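Tirlow Kitchen Set: Data Card

3 min read
Print | E-mail

Summary

Tirlow is a small collection of simulated kitchen episodes prepared in the Stemova shared workshop. It accompanies the two-arm bench robot that members are building there and is intended for early policy training, before any code is run on the physical arms. The current release covers 11 task families, each with its own counter layout. Episodes are stored at 15 frames per second with joint positions, gripper commands and a short task instruction in plain text.

Scene content

Layouts combine fixed kitchen fittings with loose items that are placed again at the start of every episode. The view reproduced in this card comes from the microwave family and includes the dish rack, the open microwave, a champagne flute and the digital scale with its round metal bowl.

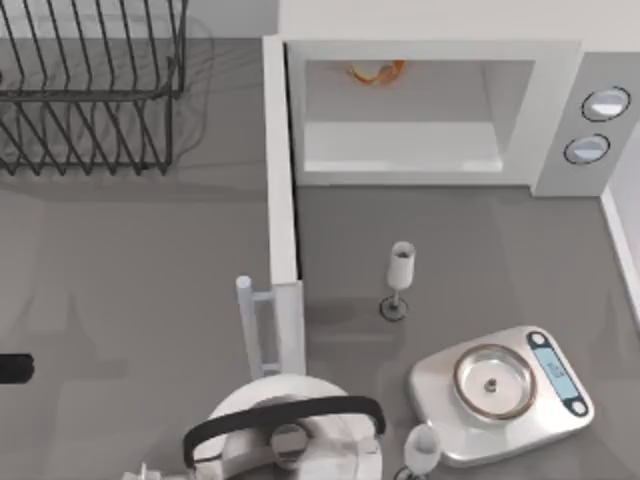
Prepared by Fiifi Nartey, Stemova workshop
Revised September

Thin and narrow items were included on purpose. The flute and the wires of the rack are difficult for depth estimation, and an open microwave door limits the paths available to an arm working over the counter. Users should expect lower success rates in this family than in the drawer and shelf families.

Collection

Episodes were recorded by workshop members using Dorkeo, the leader-arm controller built for this project. Each session lasted about 18 minutes. Failed attempts are kept and marked with `success: false` in the episode header. Camera placement is fixed within a family and may differ between families.

Known limitations

- Liquids are not simulated.
- Contact between the gripper and glassware is stiffer than on the physical bench.
- Scale readouts should not be used as labels – the weight of an item is stored in the object table.
- In 2 task families the instruction text was rewritten after recording.

Use and access

The set may be used for teaching and non-commercial research. Files are loaded with the Quansah reader, version 2 or later; older versions skip the gripper channel without a warning. Corrections should be sent to the workshop with the family name and the episode number.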